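Ticket: Order confirmation emails going out twice
Status: Resolved
Opened Dec 17, 2024 by the Brurier web shop

Customers buying from the Storage & Trays page get two identical confirmations. Only one charge on the card.

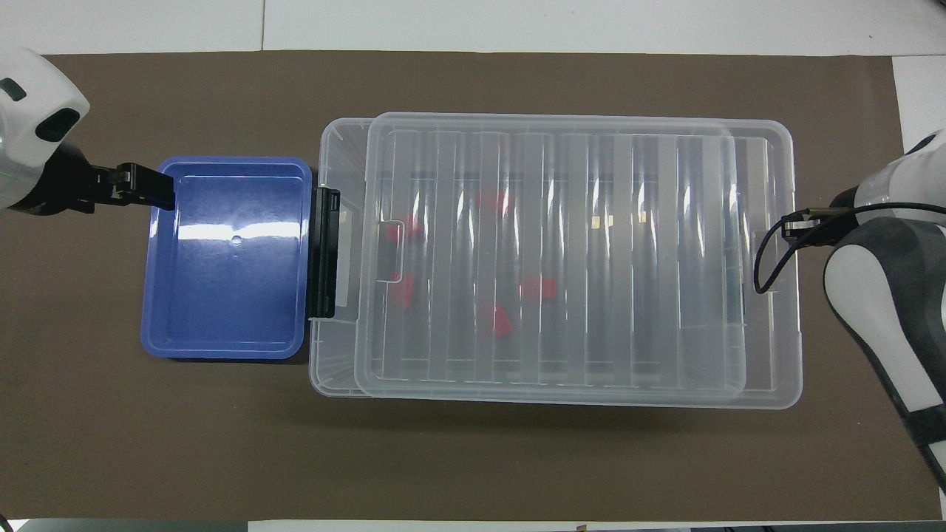 Driss Ezzat replied that he had the same thing in September after moving to the Rullano mail plugin, and asked whether the old SMTP sender was still switched on under Store > Notifications.

It was off. Cleared the cache and placed a test order. Still two emails, 11 seconds apart.

Checked the mail log. Both messages have the same order number but different message IDs, so the shop is sending twice and the mail server is fine.

Checked the webhook list. The payment callback is in there two times, once with a trailing slash and once without. Both return 200.

Deleted the one with the slash. Set the retry delay to 30 seconds. New test order, one email. Refunded both test orders.

Pickup orders use a different template and were not tested.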